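Hellutholm Residents' Co-operative
Household Machines Working Group
Minutes of meeting held 2018-07-11, common room, Rolton building

Present: Kaj Briem (chair), Lucía Carretero (minutes), five other members. Apologies were received from the building manager.

1. Minutes of the May meeting

Accepted with one correction. Under item 3 the dishwasher trial was recorded as finished. It has been put on hold until the new hose is fitted.

2. Should the co-op pay for a machine to help with common room chores?

Kaj reported on his visit to the Telta showroom. He was shown a floor unit and an arm fixed to a bench. The floor unit coped well with bare tile and poorly with the fringe on a rug. The arm folded a hand towel in 58 seconds after the salesman had laid it flat. Kaj asked to see it start with the towel in a heap and was told that was planned for a later model.

Lucía asked what the arm could do about the tea table, that being the chore people complain of most. Kaj had put the same question to Telta. Their answer was that cups and trays of a known size are fine, but small mixed items are still difficult. Foil packets change shape when squeezed, twisted wrappers slip, and shiny surfaces confuse the sensors.

One member said his workplace has had a packing line for years that handles bags of sweets all day without trouble. Kaj replied that the line gets the same bag in the same position every time. Our table is never the same twice, and people move things while you are clearing it. The member accepted this but thought the meeting was being too gloomy. He expects a decent table-clearing machine within five years and would like the group to keep looking.

A short discussion followed on whether a machine that only sorts packets into a tray would be worth having. Views were mixed. Lucía pointed out that sorting is the quick part, and that wiping the cloth, rinsing mugs and emptying the thermos take most of the time.

Agreed: no purchase this year. Kaj to write to Telta thanking them and asking to be told when the later model can be seen.

3. Floor cleaning

The quote from Iglesias for a floor unit is $831, including a charging dock and one spare brush. The group has $400 to spend. Iglesias will not split the payment but will hold the price until our next meeting.

It was noted that chairs would need to be lifted or moved before each run, and that the present cleaner does this anyway as part of her hours. There was some concern that she would see the unit as a first step to cutting those hours. The chair said this was not proposed. Lucía to speak to her before anything further is decided.

Agreed: ask the co-op board whether the balance could come from the equipment fund.

4. List of chores

Members went through the list circulated beforehand and marked each chore as ready for a machine, partly ready or not ready.

Ready: vacuuming open floor.
Partly ready: mopping, mowing the back lawn (the slope by the bins is a problem), washing dishes once loaded.
Not ready: clearing and setting the tea table, loading the dishwasher, folding tablecloths, dusting shelves, changing bin liners.

Windows were left off as opinions differed. The member from the third floor has seen a window unit at her sister's and will bring back the name of it.

It was suggested that tea table clearing be split into smaller jobs on the next list, with picking up one packet, putting it in a tray and moving a mug each given its own line. Agreed. Lucía to redraft.

5. Other business

The lift will be out of service for two mornings next month. Anyone carrying equipment up for the group should check the notice by the letter boxes first.

The vacuum in the hall cupboard needs bags. Kaj to buy some.

6. Next meeting

Date to be set once the board has replied about the equipment fund. Lucía will circulate the revised chore list beforehand, and members should send her any additions in writing. 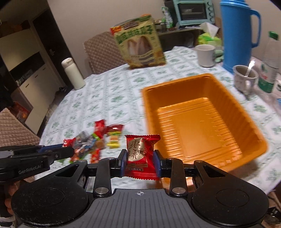
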